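Subject: Re: [chores-list] Can a machine clear a kitchen table yet?
From: Lindgren
To: chores-list
Date: Tuesday

On Tuesday morning Vorkcombe wrote:

> My hotel kitchen loses one hour every evening to clearing and
> sorting. The Temodden brochure tells me that an arm can do this
> now. Before I ask my boss for money I want to hear from somebody
> who has tried it, also only on a computer. Is it ready or not?

Dear Vorkcombe, dear all,

I can answer for the computer part. Since June I let a simulated arm do table work in the evenings, and I keep notes. My short answer is: for single objects almost, for a whole table no.

The table I use is an ordinary mess. There are two plates, two mugs, a banana, a can of SPAM, a bowl, a Rubik's cube, and two baskets where things can be put away. The cabinet stands at the back.

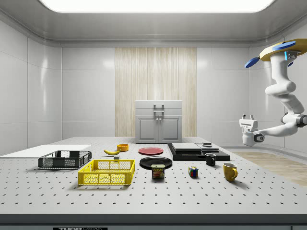
Trunder wrote to me off the list that such a table is too kind to the machine, and I give the words with permission: in a real kitchen the plates are stacked, they have sauce on them, and a person comes from behind and wants the sink. I agree with all of this. Still, I think we should first look at what goes wrong when the conditions are kind, and it is enough to fill a letter.

I gave the arm 70 single tasks of the type "put the banana in the yellow basket". The can and the banana I would now trust it with. The mugs are worse, for it likes to take them by the rim and then they turn in the fingers. The plates are the real trouble. A plate that lies flat gives the fingers nothing to hold, and a human solves this without thinking, by pushing it a little over the edge of the table. My arm pressed on the plate from above until I stopped it.

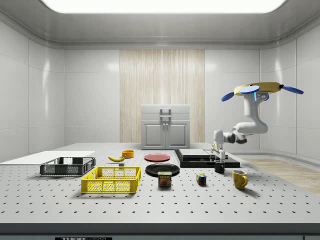
Then I asked for the full job, everything put away, in 11 attempts. It did not finish one. Usually it managed the first things well and then forgot that a basket was already full, or it went back to an object it had dropped and tried the same grip again. The longest attempt took 1455 seconds and ended with a mug on the floor.

So for your hotel, Vorkcombe, I would not ask for the money this year. If the sellers want to visit you, let them come in the evening, when the kitchen is busy, and give them your own plates. Ask also who picks up the piece that falls.

I can send my notes to anybody who wants them. They are in plain text, 8 pages, and the spelling is not corrected.

With kind regards,
Lindgren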